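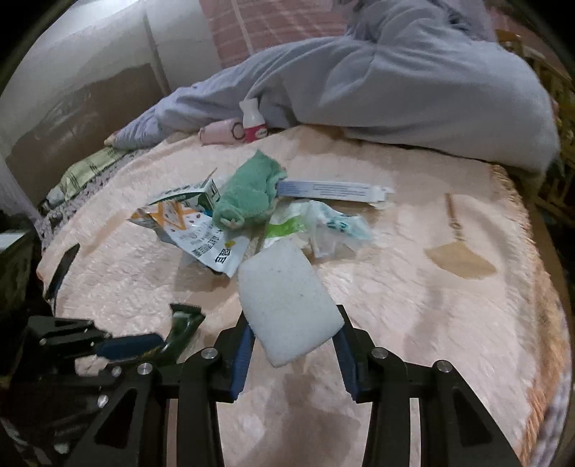
Buses are only slow if you insist on being somewhere, a reader wrote under last month's post, and then added that I should try the 52 before I said another word about rural transport. I have now tried the 52. I have tried it most weekday mornings since the car failed its MOT in a way that made the mechanic take his cap off, and I have a good many more words to say.

First, the facts. The 52 goes from Starno to Munden by way of every lay-by in between. By car the trip takes 29 minutes, or longer if you get stuck behind the 52. By bus it takes whatever the driver feels is right. The timetable has a view on this too, but it was printed when there was still a bank in Starno, and I think everyone has agreed to let it stay up out of respect.

The person in the comments also asked whether I had anything against buses as such. I haven't. I like them in the way that I like swimming, meaning I am glad it exists and I approve of other people doing it early in the day. What I had was twenty years of a car, and a car makes you stupid about distance. I thought Munden was close. Munden is not close. There is a hill I had never noticed, and the bus takes it like somebody carrying a wardrobe upstairs.

The shelter

You could write a whole book about the shelter at our end. It has a bench that slopes forward, so that nobody can sleep on it, and so that nobody can sit on it either. You perch, with your feet braced. After a fortnight I had thighs like a cyclist on one side only (I favour the left, for looking up the road).

It does have a roof. The rain comes in from the side, having worked out about the roof some time ago.

There's a certain etiquette in the shelter. You nod. You do not speak until the bus is late, and then you may say "late", and the others may say "it is". Anything further is thought forward. I once remarked that it was often late when it rained, and a woman in a green anorak looked at me as though I'd asked what she earned. The next morning she said, to the road, "It's the schools," and I felt I had been let in somewhere.

Tickets, and the app

You can pay the driver, who will sigh, or you can use Ondo. Ondo is the app. It wants to know my date of birth and whether I'd like to share my journey with friends, and I cannot think of a friend I'd do that to. It also has a live map, with a small cheerful bus on it. The small cheerful bus has never once been where the bus is. One morning it was in the reservoir.

A single is £3 and a return is a bit more, and there's a weekly ticket that pays for itself if you go in on four days, which of course I never do on the weeks I buy one. I have tried buying it only on the weeks I don't plan to go in. So far no luck, but I'm keeping at it.

What I do on it

I had plans for the time. I was going to read Middlemarch. I was going to learn some Portuguese out of a phone, under my breath, like a spy. I have read forty pages of Middlemarch, some of them twice after a bend, and I can say that the boy eats the apple.

Mostly I look out of the window. You're higher up than in a car, and you get to see over hedges, and it's astonishing what people keep behind hedges. Boats, mainly. We are nowhere near the sea. There's a very well kept lawn with a single goal on it and no room for another. Past the chapel there's a bungalow with a conservatory where a man is always on the phone, walking up and down, and I've become quite worried about how it's going for him.

The rest of the time I eat. I was brought up not to eat on public transport, and it lasted until November, when the heater went. Now I stock up at Mnguni's on the corner, where they know what I'm there for and will start the kettle when the rain's bad. My rule is nothing hot, nothing with a smell, and nothing that needs two hands on the hill. Crackers are fine if you open them before the engine starts. Open them afterwards and the whole bus turns round.

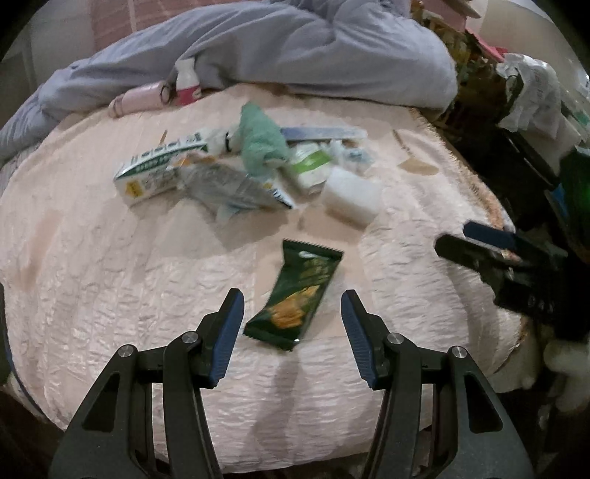
The 123

I should say something about the 123, as two people have written in to recommend it. The 123 is the express. It misses out the villages and goes straight down the main road with its lights on like a ferry, and it has sockets. I took it once. It was clean and quick, and it dropped me at the retail park on the wrong side of Munden, from where it's a forty-minute walk back into town along a road with no pavement. I got in later than I would have on the 52, and muddier, but with my phone fully charged.

They do say the two are going to be joined up next year. There was a consultation. I went along, and there was a map on an easel and a plate of shortbread, and a young man asked me to put a green sticker on the place I'd most like to be able to get to. I put mine on the town centre. When I went back for my umbrella somebody had stuck one on the reservoir.

As for the car, the garage rang again to ask if I'd made up my mind. I said I'd pop in and see them. They're out past the retail park, so I'll need to look up the times.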